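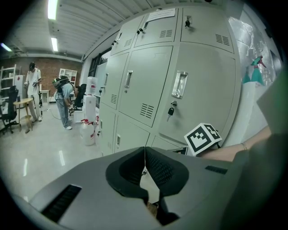

3.2 Planning storage and spare parts

Complete this section before you place the first order for Zidari hand-held grippers. Storage and consumables are not part of the base quote.

1. Enter the number of operators per shift on line 2 of the planning sheet. Order one gripper per operator, plus one spare for every 15.

2. Assign one lockable compartment to each gripper. A standard metal locker cabinet with keyed doors is acceptable. Measure the inside of the smallest door opening before you commit to a cabinet.

Note: Keyed locks are sold with the cabinet. Budget for duplicate keys separately and record the key numbers at delivery.

3. Order foam finger pads in pairs. Replace both pads of a pair together. For budgeting, allow one pair per 200 hours of use.

4. Add one spare marker cube per gripper. A cube with a scratched or lifted face must be replaced, then the gripper recalibrated (see 5.1).

5. Reserve open floor for operators wearing a backpack rig. Cables must not cross the path between the lockers and the work area.

CAUTION: Do not store grippers with the pads clamped on an object. The foam takes a permanent set.

6. Set aside $1,000 per site for small parts. Destidard bills these items quarterly. Unused funds do not carry over past May.

7. Send the completed sheet to Maysoun Nasrallah, Destidard Site Planning. Sheets without a locker measurement are returned.

Sheet revision: January 3, 2026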